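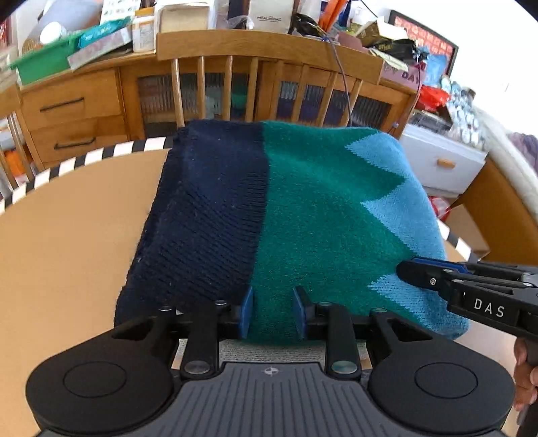
Meltska Laundry Set

README for the student release

Meltska is a collection of garment folding demonstrations recorded with hand-held grippers by the robotics club at the Bárány school. Club members fold knitted clothes on ordinary household tables, and the recordings are used to train a folding policy for the club's two-arm robot, Woduter. The set was started in November as a term project and is now kept up by whoever is in the data group.

Maintainer: Judit Lengyel
Club advisor: Ferenc Gulyás

Contents

The release has 600 episodes. One episode is one garment, from the first touch to the moment the person lets go and backs the grippers away. There are 11 garments in total, most of them sweaters and cardigans that members brought from home. Every garment has its own ID in garments.csv, along with its size, main colors and whether it has a collar, buttons or a zipper.

Each episode folder holds:

left.mp4 and right.mp4, the video from the two grippers
pose_left.csv and pose_right.csv, the gripper positions over time
width.csv, the opening between the fingertips
notes.txt, anything the person wanted to write down, often blank

The two videos start at slightly different times. Use the offset in sync.csv before you line anything up. Episodes without an offset were synced by hand and have the word "manual" in that column.

Starting positions

The person folding picks one of 3 starting positions and writes it in the episode list.

flat: the garment is spread out with the sleeves arranged before recording
half: one fold has already been made
heap: the garment is dropped on the table and left as it lands

Heap episodes are the hardest to use. Many of them spend more time on finding an edge than on folding, and we label that part "search" so it can be cut out. If you are training a first model, start with flat and add the others later.

For patterned knits we log which way the neckline points at the start, as seen from the gripper video. The choices are left, right, near and far. Early versions of the list used "up" and "down" and people disagreed on what those meant, so please don't bring them back.

Hems and edges

Most folds begin at the bottom hem. Ribbed hems tend to curl, and a sweater lying flat can have its front and back layers slightly out of line. We count a grasp as good only if both layers are between the finger pads when the gripper closes. A grasp that catches the top layer alone gets the label "single", even when the fold comes out fine afterward. 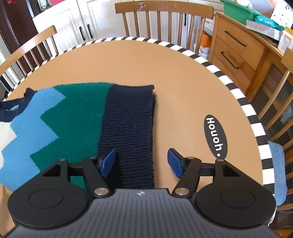

Labels

Labels are in labels.csv, one row per step. The steps are search, approach, grasp, lift, fold, smooth and release. Not every episode has all of them. Smooth is used only when a gripper presses or drags across the cloth without closing on it.

Two members label each new episode separately. Where they differ on a grasp, Judit watches it again and decides. We do not argue over the exact frame where a lift becomes a fold — pick the first frame where the cloth starts to come back over itself and move on.

Tables and rooms

We record at home and at school, and we leave rooms the way they are. Chairs stay at the table if they were there. The point is for Woduter to cope with a normal room, and a policy trained only on our club bench failed as soon as we moved it to a different table. The surface field in episodes.csv gives the table shape and color. Round tables need extra care because a spread sleeve can hang over the rim, and the robot has no good way to pick it up from below.

Please keep faces, mail and open laptops out of view. Check both videos before you upload. If something private shows up, delete the whole episode, because cutting a section out breaks the pose files.

Known problems

Garment 4 was washed partway through the term and came out smaller. Episodes after that are listed under 4b.

The last 40 episodes have no width.csv. The logging script was writing to the wrong folder. They still work for video-only training.

Light blue cloth near the blue finger pads confuses our color-based segmentation script, Prirnus. Masks for those episodes should be checked by eye before use.

Adding episodes

1. Charge both grippers and run the calibration script.
2. Wipe the lenses.
3. Add the garment to garments.csv if it is new.
4. Record, then fill in the episode list right away.
5. Upload to the incoming folder. Do not put anything straight into the release folder.

Questions about labels go to Judit. Questions about borrowing the grippers over a break go to Ferenc Gulyás, who has the sign-out sheet.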